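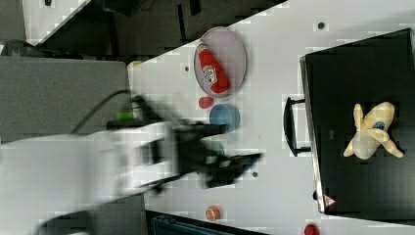 Week 2: Reading claims on food labels. A label is an ad first and a source second. Take ketchup. A red bottle lying on a plate with its label up gets recognized before anyone reads a word, and that says little about what is inside.

Be wary of "per serving" numbers. Who picked the serving? 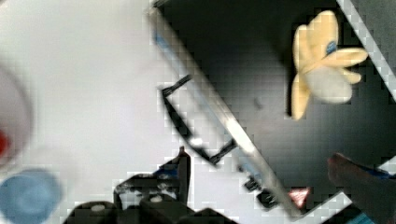

Photo: Stamum

The Dresden handout from September quotes a survey of 200 shoppers, 32 of whom read the small print. I doubt even that – people flatter themselves in surveys.

Bring one label to class by 20th October.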